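Home | Products | Guides | Open Day Kit | Support | Contact

Kindari Demonstration Guide, Section 4: Running the Sorting Table for Visitors

Posted 24 September 2024 by the Ahonen Documentation Desk
Reading time: 4 minutes

Section 3 left you with two arms powered up and a table nobody is leaning on. Keep it that way if you can. Section 4 covers the box-and-tray routine, the one most sites run at an open day. It involves moving small red pieces between a storage box and a tray, and it will hold a crowd longer than your welcome speech.

Before the doors open

1. Lay the brown mat flat on the table. Smooth it from the middle outward. A wrinkle the size of a pencil will find its way under the box sooner or later.

2. Put the storage box on the mat, between the two arms, with the tray beside it at the latched end. Leave a small gap if you have room for one.

3. Place the red pieces in the box. Spread them out. Visitors like a neat row, and the grippers have no opinion on the matter, but pieces pressed against each other are harder to pick.

4. Slide the lid back until part of the box is open. Leave the rest covered.

Note: The partly covered box is intentional. In the January edition of this guide we told you to remove the lid completely, and we received a good deal of mail from sites whose visitors wanted to know what happens when there is a lid. Now there is a lid.

5. Route the cables so they hang clear of the fingers through the full reach of both arms. Run one slow cycle and watch the cables, however tempting it is to watch the arms.

6. Load the routine in Dimis. Choose "Visitor" and set the speed to 40 percent. At full speed the routine is over before the back row has found its glasses.
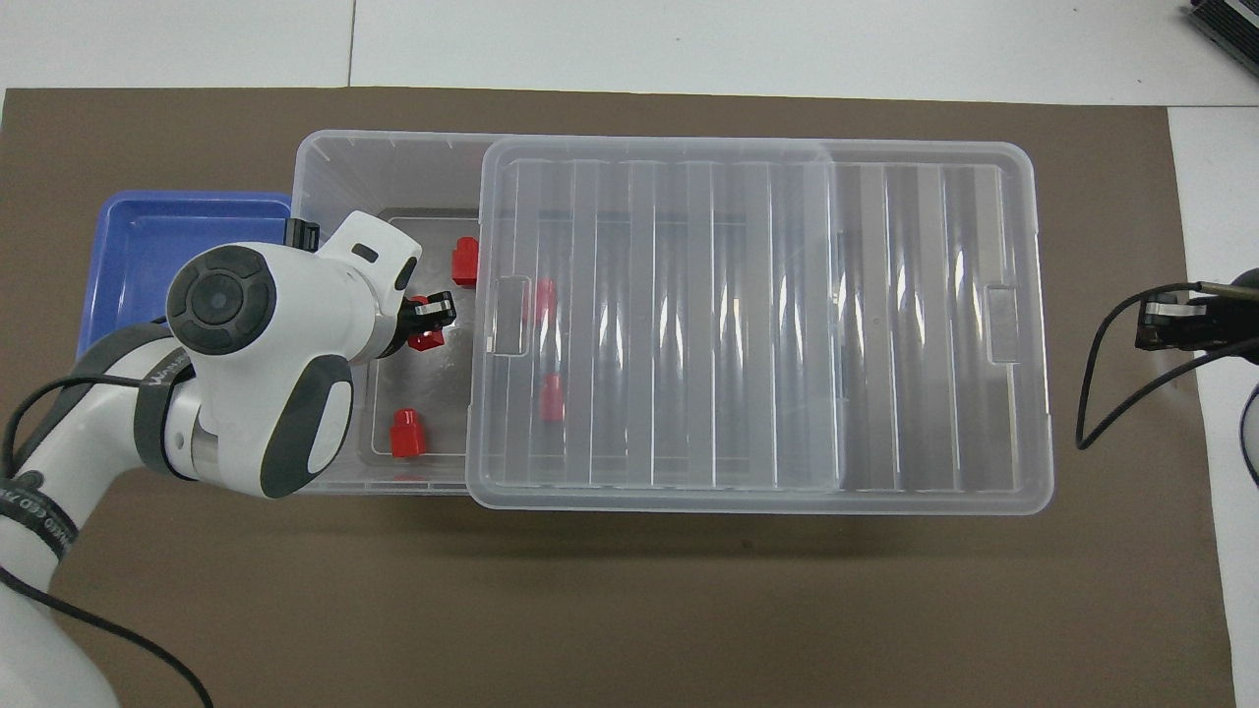
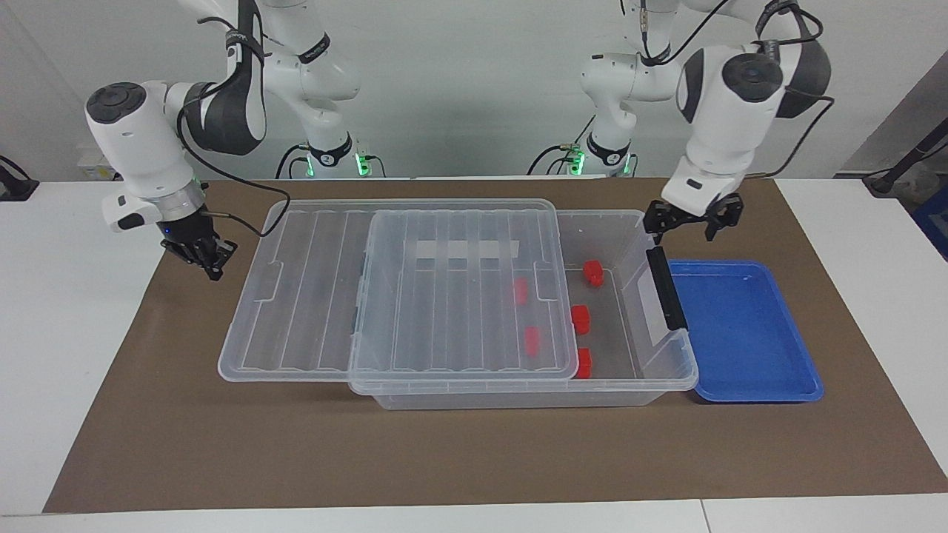

Fig. 9. Sorting table with the lid slid partway off the box and the blue tray alongside.

During the demonstration

7. Stand at the front corner of the table, within reach of the stop button. Say what the arm is going to do before it does it. Visitors forgive a missed pick much sooner than a surprise.

8. Start the cycle. If a gripper closes on air, let it try again. Dimis allows 4 attempts per piece before it pauses and asks for help, usually in the middle of your best sentence.

9. When the cycle pauses, press Hold, wait for both arms to stop, and then move the piece by hand. Press Resume. There is no need to restart the whole routine — plenty of hosts do, and the line at the door gets longer each time.

CAUTION: Do not reach into the box while a cycle is running. This applies to hosts, guests, and especially to the person who says they used to work with these.

CAUTION: Do not let visitors hand pieces to the gripper. It is a charming idea and the answer is no.

Between groups

10. Press Hold, return the pieces to the box, and check that the lid has not crept. Lids creep.

11. Wipe the tray. By midday it will carry the fingerprints of everyone who was asked not to touch it.

12. Let the arms rest at the home position until the next group is in place. We suggest groups of no more than 28, or fewer if your room has a pillar in it.

Note: Humeo tables sit a little lower than the Kindari standard. If yours is a Humeo, run the height check in Section 2 again before the first group. Skipping it will not damage anything, but the fingers will stop above the pieces and everyone will look at you.

For fault messages, see Section 5. For the message that only says "Unexpected", see Section 5 and then call support.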